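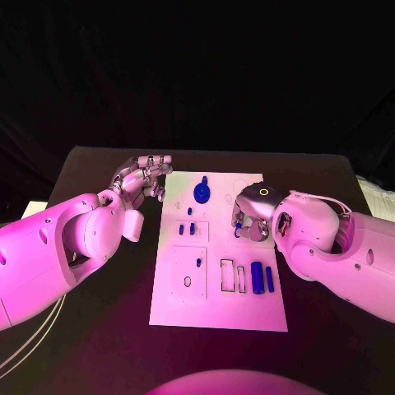
1/ Outline sheets, a thread. White sheet, dark table, thin circles drawn where the round stuff goes, very pink light. I've been making these for my desk and the puzzle table for over two years and I have opinions about pens now.

2/ The idea is old. You lay your pieces on a board, trace the bottoms, take the pieces off, and you've got a map. Put each thing back on its own outline. Garages do it with wrenches on pegboard. I do it flat with small pieces.

3/ Look right of the blue knob piece. One larger circle, one smaller circle, both so pale you have to hunt for them. Pale lines look gorgeous in daylight. Under pink they sink right into the white.

4/ I love a thin line, I really do, and I keep drawing them too thin anyway – it's the neatest a sheet ever looks. Then evening comes and I'm squinting at it with a peg in my hand.

5/ So, pens. Pencil is fine for planning and terrible for using. A gray fineliner is a little better. What I reach for now is a plain black medium marker, traced once, slowly, no going over it.

6/ Going over a circle twice gives you a fuzzy donut. If you wobble, leave the wobble. The piece covers most of it once it's sitting there.

7/ Red pen was my big mistake. I made a whole sheet with red outlines because it looked cheerful, and in pink light the red was just GONE. Blue held up fine. Black held up best.

8/ Pieces are the other way around. Blue against white is easy to find in almost any light I've tried, which is why I stopped repainting mine. The little blue peg is about the smallest thing I'd want to use and I can still spot it.

9/ Hui-mei Shek got me started on all this. She had a tray in her sewing room with every bobbin outlined and I stood there moving things off and back on like a toddler until she took it away from me.

10/ Somebody's going to ask what board. Mine is a stiff white sheet from Prosby, the matte kind. Glossy slides around and throws glare right where you're looking. Foam board dents under a heavy base and then everything leans.

11/ Dark table under a white sheet = good. You can see the edges of the board without thinking and you notice right away if it's gone crooked. On my old pale table I kept setting pegs down past the edge.

12/ How I lay one out, start to finish, for the people who asked last week (hi Vasiliki).

13/ Put every piece on the blank board first. Don't draw anything. Shuffle them around for a few days if you can stand it. You'll find out pretty quick which ones you grab the most.

14/ Tall ones go toward the back. A knob with an upright stem at the top of the sheet is out of the way of your sleeves. Put it at the bottom and you'll knock it over reaching past it, every time.

15/ Leave fingers' width between outlines. More than you think! I packed a sheet so tight once that I couldn't lift one cylinder without tipping its neighbor, and then the neighbor tipped ITS neighbor.

16/ I like cylinders grouped on one side. Same with pegs. A piece that's wandered is easier to notice when its friends are all standing together.

17/ Now trace. Hold the piece down from the top with one finger and run the pen around the base, keeping the pen straight up. If the pen leans, the circle comes out bigger than the piece and it'll always look like it's off center.

18/ For bases that are too small to trace, draw around a coin or a washer close to the size. A slightly big circle is friendlier than a slightly small one. Small ones look wrong even when the piece is exactly where it should be.

19/ Label or don't label? I don't. Deirdre Doherty labels everything in tiny capitals and it looks terrific and I would never once read them. Shape and size do the job for me.

20/ Where labels do help: two outlines nearly the same size. If the larger circle and the smaller circle are close, put a dot inside one. I dot the bigger one. Pick a rule and stick with it or you'll dot both like I did.

21/ Let it dry. I mean it. Give marker 60 minutes before anything sits on it. I have a wooden cylinder with a permanent black ring on the bottom from the time I gave it five.

22/ Covering the sheet: clear contact film is nice for wiping but it brings the shine back. I've gone without on my last few. When a sheet gets grubby I trace a new one, and by then I want to move stuff around anyway.

23/ Orestis Karras wants to know if it's worth doing for things you only own one of. Yes! Those are the ones I lose. An empty outline is a little nag that says go check your pocket.

24/ On placing pieces, since half my replies are about that. Pinch small pegs low, close to the bottom. Holding one by the tip makes it swing and you'll circle the outline forever like a plane waiting to land.

25/ Knobby shapes, grab the stem and come straight down. Wide flat bases catch if you slide them in sideways, especially if there's any kind of lip on the board.

26/ Work from the back of the sheet toward you. I learned this from doing it the other way and dragging my wrist through a finished row. More than once. Okay, a lot.

27/ A fun version for guests – take all the pieces off, mix them in a bowl, and fill the sheet back in. Doesn't sound like much and yet Polyxeni Karamanlidis and my brother did it for most of an evening and got mad at each other.

28/ Change the light and it's a different game. Pink is my favorite because everything on the board goes soft and sort of candy colored, and you start leaning on shape. Green I found miserable. Plain warm lamp is the easy setting.

29/ If you want it harder still, draw a couple of outlines that don't belong to anything. I put one odd oval on a sheet and people kept trying to make the knob fit it. Poor knob.

30/ Storage. Sheets go flat in a portfolio folder, pieces in a Clira zip pouch with the name of the sheet on it in pencil. I used to roll the thinner ones up and they never forgave me. Curled corners tip pegs.

31/ For a corner that's already curling, leave the sheet face down under heavy books overnight. Works on thin board. On thick board you're mostly stuck with it, so turn it around and put the curl where there aren't any outlines.

32/ Next one I'm making has 33 outlines and I've already changed the layout twice. Tiny pegs along the right, tall stuff across the top, and I'm trying dark green marker. Will post it when the lines are dry.

33/ Edit from the replies: yes, you can trace onto the back of an old poster. Check that the front doesn't show through first. Mine did, and there was a big gray dolphin under all my circles.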